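Kitchen > Surface Care > Reviews

Wakton Hardwax Oil, 600 ml

Two coats went on with a lint-free pad, 20 hours apart. Coverage was even, and the second coat took half as much oil as the first. Odor was mild. 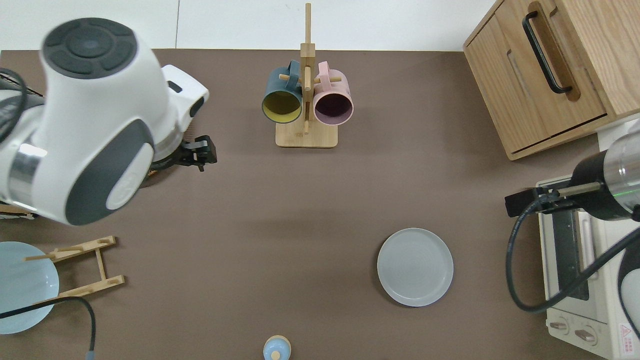
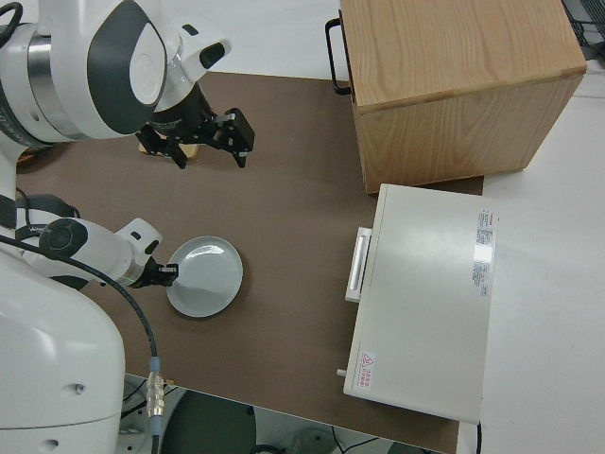
Brown tabletops suit the satin version.

Coffee left overnight wiped off with a damp cloth. Red wine did not – a faint ring stayed until I sanded and recoated the spot. Skirnari oil resists wine better but needs 4 coats. The lid seals poorly once oil dries in the thread.

Perla Tlapale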